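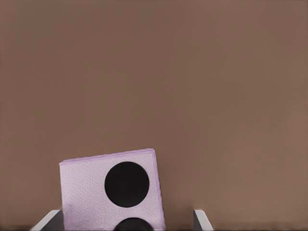 Bořivoj Danko asks whether the people at the packing table must now wait for the machine, when before the machine did not exist and they waited for no one. They should not wait, and the settings in this section are made so that they do not have to.

4.3 Set-up of the gripping station (Rotelano arm, Clasex control)

Before you start: the simulation of the task must be finished and saved. Do not do the steps below with real parts on the table.

1. Open the task in the simulator and select the gripper view. In this view you see the part between the two fingers, from near.

2. Check the position of the part between the fingers. If it is closer to one finger than to the other, as with the lavender cube, write the difference in the field "Offset". Do not move the part by hand in the simulator.

3. Set the approach height to 680 and the return height to 700. The return height must always be the bigger number.

4. Press Save. The task receives a number (for example 443). Write it on the shift sheet.

5. Run the task 17 times without stop. If one run fails, go back to step 2.

Note: A cube which is turned a little is allowed. The control corrects the angle when the fingers close.

CAUTION: Keep hands out of the marked area when the green lamp is on, also when the arm does not move. It can be only waiting for a part.

4.4 Changes for the operators

The operator does not lift each part any more. The operator fills the tray, checks the first part of each batch and signs for it. For this work the short training from Visser is necessary, it takes nearly one shift. Persons who had the training before June must repeat only the chapter about stopping.

Any operator can stop the arm at any time, and does not need to ask the shift leader. After a stop, write the task number and the reason on the sheet. The stops are not counted against the person.

For restart after a stop see 4.5. For parts from Jimura use the soft finger covers and repeat step 5.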